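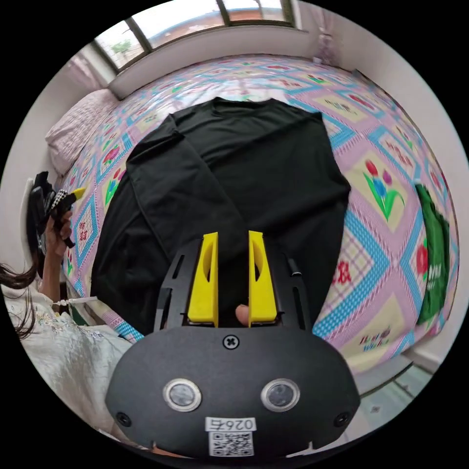
Black long-sleeve shirt on the floral quilt, left sleeve folded in.

Sugarhouse open day at Sarska Farm, Wultbridge
Visit of March 14, 2026

Sarska Farm makes maple syrup on a wooded slope north of Wultbridge and opens the sugarhouse to the public once a season. The open day is free. Visitors park in the hay field below the road and walk up a gravel track to the building. The track was soft on the day, with standing water in the wheel ruts, and rubber boots would have been a better choice than the shoes I wore.

Guided tours leave from the woodshed. I joined the morning one, led by Houshang Bagheri, who manages the woods and the tubing. The boiling is done by Parviz Ghaffari. Shirin Nikzad handles grading, bottling and the sales table.

The woods

The sugarbush is mostly sugar maple with a fair share of red maple on the wetter ground near the stream. Both are tapped. Red maple buds earlier, and sap from budding trees gives the syrup an off flavor, so the red maple lines are shut off first. Bagheri marks those lines with orange tape at the valve.

All but a short stretch of the woods is on tubing. Lateral lines run from the taps into larger mainlines, and the mainlines run downhill to a collection tank behind the sugarhouse. The system is under vacuum during a run. Bagheri walks the lines every morning and listens for air leaks before looking for them. Squirrels cause most of the damage. He showed us a chewed fitting and replaced it while we stood there, which took less than a minute with a pair of tubing pliers.

The remaining trees, along the old stone wall, carry buckets. These are kept for the open day and for school visits. The lids were lifted so that people could look in, and the sap is as clear as tap water. A taste from the bucket is very faintly sweet. Several people in the group said they could not detect any sweetness at all.

New holes are drilled each year, offset from the old ones, since the wood around a healed hole no longer conducts sap. Bagheri cuts a slice from any maple that comes down in a storm and keeps it for demonstrations. The stained columns above and below each old hole are plain to see in cross section and extend much farther up the trunk than I had assumed.

Weather

Sap runs when nights are below freezing and days are above it. The week before the visit had been too warm at night and the flow had stopped. It started again two nights before the open day. Ghaffari keeps a penciled log on the sugarhouse wall, with the first and last boil of each season, and the entries go back to the previous owners. He expects to finish in early April this year. The log shows no regular pattern that I could find, although the first boil has crept earlier on the whole.

The sugarhouse

The building is a single long room with a vented cupola. Raw sap passes through a filter and then a Tono reverse osmosis unit, which removes a large part of the water before any heat is applied. The unit is in a small insulated side room, because the membranes must not freeze. It is loud, and Bagheri gave his explanation outside the door.

The concentrate goes to a wood-fired Wallner evaporator with a flue pan at the back and a flat syrup pan at the front. Sap enters at the rear, moves through a series of channels as water boils off, and reaches the draw-off valve at the front. Ghaffari fires on a timer, every five minutes, with split softwood no thicker than a wrist. Thin wood gives a fast, even flame. The doors are open only for as long as it takes to throw the wood in, as cold air on the fire drops the boil noticeably.

Foam is controlled with a drop of vegetable oil from a squeeze bottle. Some producers use butter or cream. Ghaffari has stopped using dairy so that the syrup can be sold to customers who avoid it.

Syrup is ready when its boiling point is a set number of degrees above that of water. The boiling point of water shifts with air pressure, so he checks it again at the start of each boil and resets the thermometer. He confirms every draw with a hydrometer in a tall metal cup. Underboiled syrup can spoil, and overboiled syrup throws sugar crystals in the bottle.

The ratio this season has been about 37 gallons of sap to one gallon of syrup. Ghaffari considers that decent. The figure depends on the sugar content of the sap and rises toward the end of the season.

Grading and bottling

Finished syrup goes through a filter press to take out the mineral solids known as sugar sand, and is then bottled hot. Nikzad compares each batch with a set of color standards in a wooden rack by the window. Color darkens as the season goes on. The grades describe color and flavor strength, and the sugar density is the same in all of them.

The tasting was laid out in order from light to dark, in paper cups. My notes:

Golden: light, vanilla, fades quickly. Good on plain yogurt.
Amber: the standard table syrup. Caramel, clean finish.
Dark: stronger, some toffee. My choice for oatmeal and for roasted squash.
Very dark: close to molasses, slightly bitter. Best kept for baking, baked beans and glazes.

Nikzad recommends tasting them at room temperature. Straight from the refrigerator the golden grade loses most of its aroma.

Food

Pancakes were served from a tent beside the woodshed, and there was a long line by late morning. Abbas Tabrizi was on the griddle. The batter was buckwheat and held up well under the syrup. Sugar on snow was also offered, using snow packed into a chest freezer in February. It comes with a dill pickle, and the pickle does reset the palate between bites. Coffee was weak.

Practical notes

The tour lasts a little over an hour and includes an uphill walk on uneven ground. The sugarhouse floor is level concrete and can be reached by car on request. Steam makes the room humid and coats come off quickly, so dress in layers. Dogs are not allowed on the tubing side of the track.

Payment at the sales table is cash or check. I bought two bottles, one amber and one very dark. Once opened, they go in the refrigerator. Unopened bottles keep in a cupboard.

Houshang Kermani, at the parking field, was handing out a printed sheet with the date range for next year's open day. It depends on the weather and is confirmed by a sign at the farm gate.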